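1/6/21

Slept badly and woke before the alarm. The wood pigeons were already at it on the roof. I had meant to write last night but I was too tired, so part of this belongs to yesterday and I will not try to separate the two.

The swarm first. It was Nerys Gethin who telephoned, a little after lunch, and she said only "they are in your plum tree" and then waited for me to understand. I went out to the hive in my slippers. From the front everything looked as normal, bees going in and bees coming out, and I was almost ready to ring her back and tell her they belonged to another person. Then I looked to the plum tree by the hedge and saw it hanging there on the underside of a low branch, brown and long, like a sock filled with wet sand. I did not know that a swarm can be so quiet. In the book it says they roar, but that is when they are flying. When they have settled it is more like a refrigerator in another room.

I was ashamed, I must write that down. Gwawr Ellis had told me at the spring meeting that I should look for queen cells every week from the end of April, and I looked, but in May it rained and rained, and I let two weeks go by, and then I let it be nearly three. I told myself that bees do not swarm in such weather. They don't. They wait for the first good day and then they all go together.

I rang Gwawr and she could not come, she was at the dentist with her youngest, but she talked me through it from the car park. White sheet on the ground. Box on the sheet. Hold the box beneath the cluster and give the branch one hard shake, not several small ones. "One," she said. "Small ones only make them cross." I asked her what I should do if I missed the queen and she said then I would soon know, they would all climb back up the tree and I could have another go at it.

I had the sheet, it was the old one from the guest bed with the burn from the iron. The box was the problem. Everything I own is either too shallow or has holes. In the end I emptied the box with the winter blankets and put the blankets on the chair, where they still are.

The shake went well, I think. The whole thing dropped with a weight I did not expect, a soft heavy thump, and then the air was full. I turned the box over on the sheet and put a stone under one side as she had told me, and I stood back by the compost with my heart going very fast. After some time I saw a few of them at the opening with their tails in the air, fanning. That is the sign. It means the queen is inside and they are calling in the others. I had read this so many times and never seen it, and I stood there and said out loud in my own language, look at that, look at that. Nerys heard me over the hedge and asked who I was talking to.

She brought me tea in the cup with the lid. She did not come nearer than the gate. She was stung on the eyelid as a girl in Carkwood and she told me this story again, with the vinegar and the uncle on the bicycle, and I did not mind hearing it.

At dusk I moved them into the spare hive. This part I found harder than the tree, because the light was going and my veil is dark in front. I laid a board up to the entrance and knocked them out on it from the box, and for a moment they lay there in a heap like coffee, and then the heap began to walk. Uphill, all of it, into the door. I have kept bees for two years now and I think that is the finest thing I have seen them do. I wanted to watch till the last one, but it became too dark and I could only hear them.

I was stung five times. Two on the left wrist where the glove stops, one on the ankle (slippers, my own fault) and two I did not notice until the bath. I took a Skiltidex before I went to bed and another this morning. The leaflet says it can make you sleepy and with me it did the opposite, I lay and listened to my own blood and thought about frames.
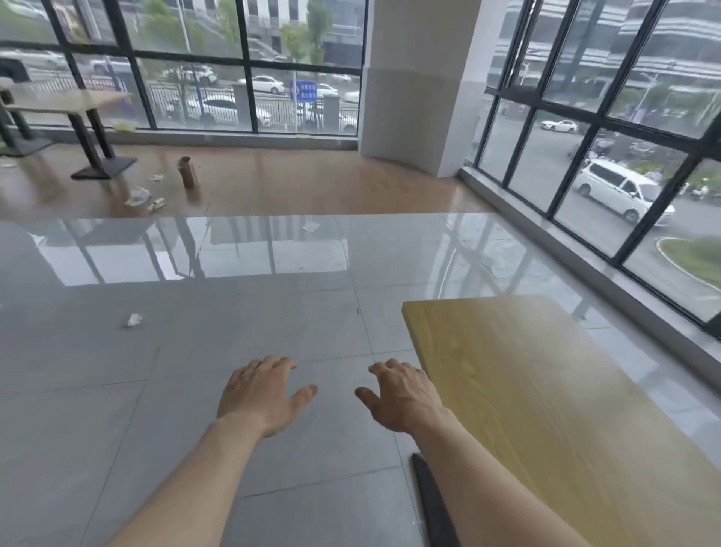
This morning I went through the old hive, as early as I dared. Gwawr was clear about it: the old colony will have queen cells, and if I leave all of them there can be a second swarm behind the first, a smaller one with a new queen, and then perhaps a third, until there is nothing left to get through a winter. So one must choose. Keep one good cell, open and with the larva visible, and break down the rest. A week later look again and break down any they have made in the meantime.

I found them on four frames. They are really like peanuts, the books are right in that. Most were along the bottom edges, and one was in the middle of the comb where I would have passed it if a bee had not moved. It is not pleasant work. You put the hive tool against the cell and press, and there is a white thing in it that would have been a queen. I said sorry to the first one and after that I stopped saying it, because it began to feel like a performance. I marked the frame with the cell I am keeping with a drawing pin on the top bar, a red one.

My father would not have done it. In Kollham he let them swarm as they liked and he stood in the yard with his hands in his pockets and was pleased for them. He had straw skeps still, when everybody else had already changed to boxes, and in November he would lift each one a little at the side to feel the weight, and if it was too light he made a face and went inside to my mother for sugar. I have no memory of him being stung, though of course he must have been. What I remember is the smell in the shed of wax and tar, and that I was not allowed to run there. When I was small I thought the bees knew him. Ieuan Samuel from the association says that bees live six weeks in summer and have no time to know anybody, and I suppose he is right, he has kept them since before I was born. But I notice that he talks to his as well.

Ieuan telephoned at eleven to ask about the swarm. The news had gone round. He wanted to know the size and I said "like a sock" and he said "what sort of sock", and this is a fair question, so I said a football sock. He was satisfied with that. He has offered me a frame of drawn comb so that the new queen can begin to lay at once and does not have to wait for them to build. I must collect it tomorrow before the 358, because after that he goes to his sister. I must also remember to bring back his smoker, I have had it since Easter and he is too polite to mention it.

Then the question of what I do with two colonies. I had planned for one. I have one set of supers, one feeder and one good roof, and the spare hive is standing now under a piece of plywood with a brick on it. I looked in the Vaughan catalogue and a roof of the right size is £20, which I can manage, but a complete brood box with frames is £70 and then there is the delivery. Demetrius Yazzie at work has said for a year that he would like bees, and perhaps I should give him the swarm when I am sure that it is laying. He has the long garden with the bean rows, and a wall behind it to keep off the wind. On the other side, he has also said for a year that he would like to learn the accordion. I will ask him properly and see whether he looks at me or at the floor.

Bukola Babalola does not want bees but she wants honey, and she reminded me of it when I met her at the post office. I explained that a hive which has swarmed may not give much. She looked at me as if I had eaten it myself. Her mother in law puts it in hot water with ginger for the throat and will not take the kind from the shop, she says it tastes of nothing. I promised one jar from the spring frames, if there is one jar. I should not have promised.

After lunch I sat on the upturned bucket behind the new hive. The rain that was forecast did not come. They were flying a little, in small circles with their faces to the door, and this is how they learn where they live. Some were already coming back with pollen, grey-yellow, I think from the bramble, though it seems early for it. Pollen is a good sign but it is not proof. I am not to open them for a week, Gwawr was very firm there as well, and I was firm with myself until four o'clock, and then I lifted the plywood only a finger wide to see if they were hanging on the frames or in the corner. On the frames. I put it down again and I have not told her.

My left wrist is swollen so that the watch does not close. It itches more than it hurts. I have put the watch in the dish with the keys so that I will not forget where it is.

For tomorrow: the comb from Ieuan, his smoker, sugar (two bags, the plain white), wash the sheet. Write in the hive record, because I have now two and the pages are only made for one. Ring Gwawr in the evening about the date for the second look, and ask her how it went with the tooth. Put the blankets back, or find another box for them.

It is still light and I can hear Nerys watering. I think I will go out once more and stand by the hedge for a few minutes before I close the back door.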